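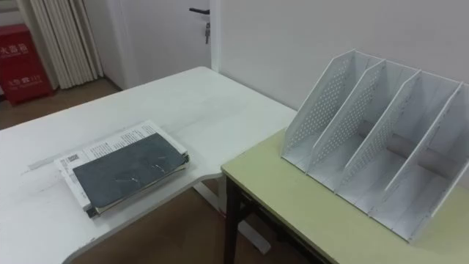
Hasbridge, September — Pradar has added spiral wound gaskets to its standard production range. The gaskets are made at the company's Hasbridge works and are intended for raised face pipe flanges in steam, hydrocarbon and general process service.

The range covers pressure classes 150 and 300 in nominal sizes up to 24 inches. Each gasket consists of a V-shaped metal strip wound together with a soft filler. Winding strip is stainless steel 316L as standard, and the filler is flexible graphite or PTFE. The outer centering ring is carbon steel with a painted finish, or stainless steel on request. Inner rings are fitted to all PTFE-filled gaskets and are optional on the others.

Winding density is set for each size and class before a batch is released. Sample gaskets are compressed in a test press and the thickness is recorded at 70 percent and 100 percent of the specified seating load. A batch is rejected if any sample falls outside the tolerance on the drawing.

"Most of the leaks we are asked to look at come from uneven bolt loading or a used gasket put back in the joint," said Gavin Niven, technical manager at Pradar. "The data sheet now gives the bolt torque for each size, with the lubricant stated, so the fitter does not have to work it out."

Installation notes are packed with every order. They call for tightening in a cross pattern in 4 passes, with a final pass in rotation.
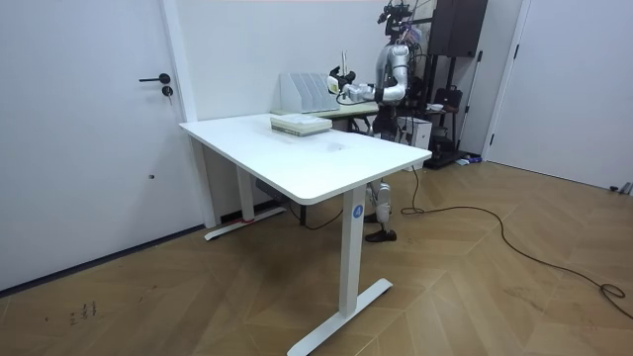
## Ordering and availability

Stock sizes ship in 3 working days. Orders should state nominal size, pressure class, flange standard, filler and ring material. Gaskets for non-stock sizes are made to drawing — delivery is confirmed with the quotation.

Distribution is through Kwan and Harna. Material certificates are supplied when requested at the time of order.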